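Do You Really Need to Make Your Bed?

Grown-ups say a lot of things about beds. Make yours every morning. Don't jump on it. Eight hours, lights out, no screens. Some of these are good rules. Some are just old. How do you tell which is which?

One way is to ask a simple question every time: "How does anybody know that?" It may get you a look at the breakfast table, but it's a fair question. Let's try it on beds.

Claim one: A made bed is a clean bed

This sounds right. A made bed looks clean. But looking clean and being clean are two separate things, and you should be suspicious when someone mixes them up.

Your body gives off water all night long. You breathe it out, and you sweat a little even when the room is cool. Some of that water ends up in your sheets. If you pull the covers up tight the second you get out, the dampness takes longer to escape.

Tiny animals called dust mites like damp places. They are too small to see well without a magnifier, and they eat the flakes of skin that fall off us. Almost every home has them. They don't bite, though they can make some people sneeze or wheeze.

So should you leave your bed messy to get rid of mites? You may have heard that one too. Ask the question again. How does anybody know? The idea got popular after scientists used a computer model to work out how mites might do in drier beds. A computer model is useful, but it isn't the same as checking real beds in real bedrooms, where the air may be damp anyway. Pulling the covers back for a while is easy and does no harm. Don't expect a miracle from it.

Washing your sheets does much more. Hot water kills mites, and the wash carries away the stuff they eat.

Claim two: A bigger bed means better sleep

Stores love this one. In the town of Udmont there's a mattress shop called Yammine, and for most of last spring it had a sign in the window that said "MORE BED, MORE REST!" The biggest bed in the shop cost 2000 dollars. The smallest cost 342.

Now, who gets the extra money if you believe the sign? That's another good question to keep in your pocket. A store can be telling the truth and still want to sell you something, so you have to look at the reasons and leave the exclamation point alone.

Are there reasons? A few. If two people share a bed, extra room can help, because one person's rolling around is less likely to wake the other. If your feet hang off the end, you need a longer bed. But if you're a kid sleeping alone and you already have space to turn over, more mattress just gives you more mattress.
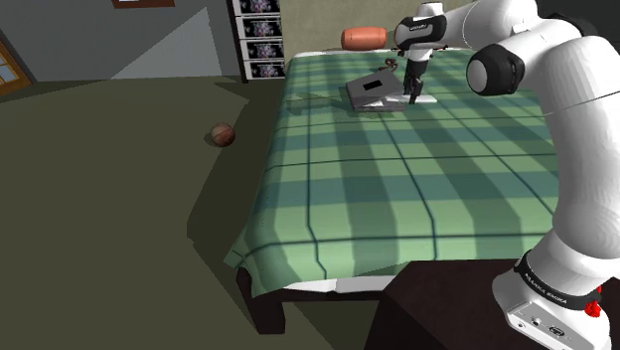
A large bed fills the middle of this computer-made bedroom.

Claim three: This pillow will make you smarter

A company called Nimusar sells a pillow for kids. The box says it "supports brain power." It costs 149 dollars.

Read those words slowly. "Supports brain power." What would that look like? Would you get better at spelling? Would you remember where you left your shoes? The box doesn't say. When a claim is so fuzzy that you can't think of a way to test it, be careful with it.

There's something true hiding nearby, which makes it trickier. Sleep really does help your brain. While you're asleep, your brain sorts through what happened during the day and helps some of it stick. Kids who don't get enough sleep often have a harder time paying attention. But that's sleep doing the work. A folded towel could say it "supports brain power" too, as long as you fell asleep on it.

Claim four: Everybody needs eight hours

Ask the question. Which everybody?

A baby may sleep most of the day. Adults are usually told to get 7 hours or more. Children from six to twelve are usually told to get between nine and twelve, so a kid who sleeps exactly eight hours might still be short. People are different, too. Your cousin may pop up early and feel fine when you'd still be a grump.

These numbers come from doctors and scientists who looked at a great many studies, and that's a pretty good answer to "How does anybody know?" It still doesn't mean the number is magic. If you're tired every day, tell a grown-up, whatever the clock says.

Claim five: People have always slept in beds like ours

People say "always" when they mean "as long as I can remember."

In ancient Egypt, some people slept with their heads on hard headrests made of wood or stone. In many parts of the world, people have slept in hammocks or on mats that can be rolled up in the morning. Mattresses used to be stuffed with straw, leaves, wool or feathers, and straw had to be changed when it got flat and smelly.

The little museum in Vostitz has a straw mattress that you're allowed to lie on. It's scratchy, and it crackles when you move. A card next to it says people in the old days "slept soundly." Maybe they did. The card doesn't say who was asked.

Try it yourself

Here's a test you can do at home. It takes two weeks and a notebook.

In the first week, make your bed every morning. Each night, write down the time you turn out the light. Each morning, write down when you woke up and give your sleep a score from one to five.

In the second week, leave your bed unmade and write down the same things. Try to keep the rest the same, including your bedtime and what you do before it.

Then compare your scores. If they're different, don't decide too fast. Maybe it was hotter one week, or you had a cold, or a dog barked. One kid and one bed is a very small test. A friend could try it with the weeks swapped, unmade first and then made, and you could see if your notebooks agree.

And if a grown-up at your house wants the bed made because it looks nice, well, that's a reason too. It has nothing to do with mites, and you'll probably still have to do it.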